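Teaching by remote, week whatever this is

So I said I'd write more about the teleoperation stuff, and then October happened and I didn't. Sorry to the three of you who emailed. Let's catch up.

Quick recap for anyone new: I work three mornings a week at Skovuvley, which is a tiny outfit (we share a kitchen with a bike shop) that collects demonstrations for robot arms. Somebody drives the arm by hand controller, the computer records everything, and later a policy gets trained on the recordings and tries to do the job by itself. I'm one of the somebodies. I have no engineering degree. I used to frame pictures for a living, and I think that's half the reason Elfriede Gasser hired me, because she wanted people with patient hands.

We do two kinds of driving. There's the real arm, the Pralton, bolted to a bench in the back. And there's the simulator, where I sit at a desk with the same controller and drive a pretend arm around a pretend workshop. I started on the Pralton and figured the simulator would be the easy one. No cables to snag, nothing to break, and if I knock everything on the floor I hit reset and it all pops back where it was. Easy!

It is so much harder. Oh my goodness.

The first thing you lose is sound. On the real bench I can hear the motors change pitch when the gripper meets something solid, and I hadn't noticed how much I leaned on that until it was gone. The second thing is the sense of where your own head is. On the bench I can lean left and peek around the arm. In the sim I get the camera views I get, and the wrist view moves when the wrist moves, so every time I turn my hand the whole world tips sideways. My first morning I had to go stand outside for a bit and look at a tree.

The third thing is getting too close. I'm a leaner. I want to get right in there. When I framed pictures I worked with my nose practically on the miter joint, and I drive the same way, so I shove the wrist in toward whatever I'm working on and then realize I've lost all my landmarks. Everything turns into grain.

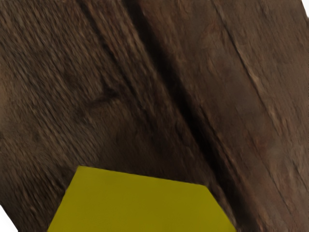 Radomir Gashi, who sits at the next desk and is far better at this than me, finally got tired of hearing me mutter and gave me one piece of advice: back off before you fix it. If you don't know where you are, don't wiggle. Pull straight out along the way you came in, get something you recognize into view, and go again. I'd been doing the opposite, making tiny little corrections with no idea which direction was which, and all of that goes into the recording. The policy doesn't know I was lost. It just sees an arm dithering and thinks, okay, dithering is part of the job.

That took me ages to really get. I kept thinking of a demonstration as something I either pass or fail, like did the part end up in the right place, yes or no. But the recording keeps the whole path. If I pause to scratch my nose, that's a pause. If I go in at a weird angle because my chair was crooked, that's in there too. Elfriede played me back a batch of my early runs at double speed and it was like watching somebody look for their keys.

So now I have a routine. I set the chair. I drive one throwaway run with recording off, to get my hand to calm down. Then I do a block of 30, stop, walk around, and come back for another. Radomir can do longer blocks than that, but my runs get sloppy and I'd sooner hand in fewer good ones. The target for this task is 500 keepers between all of us. I have put in 54 so far and had 33 accepted, and before you say anything, that is way up from where I was in September.

The rejected ones get a short note, by the way. Most of mine say "hesitation at contact." I've started hearing it in my sleep. There was one that said only "why?" and I watched it back and I have no idea either.

A few people asked whether the simulated runs are even worth anything, when the surfaces are kind of smeary up close and nothing has any weight. I asked Elfriede the same thing, a little more politely. What she told me is that on this project they mix them. The sim runs are cheap and we can change the lighting and textures and positions between runs without anybody getting up, and then a smaller pile of runs from the real Pralton gets added on top. How much of each is an ongoing argument that I am not qualified to join (I joined it anyway – my vote is for more real ones, mostly because I like being in the back room).

Something I didn't expect is how much it's changed the way I drive the real arm. I went back to the bench last week after a long stretch in sim and I was slower going in and a lot cleaner at the end. I think having no sound for so long made me plan the approach properly instead of feeling my way along. My wrist was happier too. I'd been gripping the controller like a bus pole.

On the subject of the controller, we've got two kinds now. The old one is the Lehner, a chunky thing with a trigger that clicks, and I love it. The new one is lighter and has a thumb wheel for the gripper. Everyone else prefers the new one. With the Lehner I know the gripper's closed because of the click, and with the wheel I'm never quite sure, so I over-squeeze. Radomir says I'll get used to it. I have hidden the Lehner in my drawer.

We also tried moving the Pralton by hand, where you switch the joints soft and just push the arm through the motion yourself. That was a fun morning! It feels like teaching a very tall toddler to use a spoon. I was decent at it right away, for once, but you have to watch where you stand or you end up in the way of the bench camera, and my elbow ruined most of a block before Elfriede came in and moved me over a step. I'd like to do more of that. It's not on the schedule until we finish the sim batch.

Next up is the Enetton task, which involves two arms at once, one per hand, and I've had a single practice go at it. I'll write that up when I can do it without sticking my tongue out. If anyone reading drives two arms regularly, tell me how you set up your screens, because I had mine side by side and kept moving the wrong hand. Comments are open again, I fixed the spam thing.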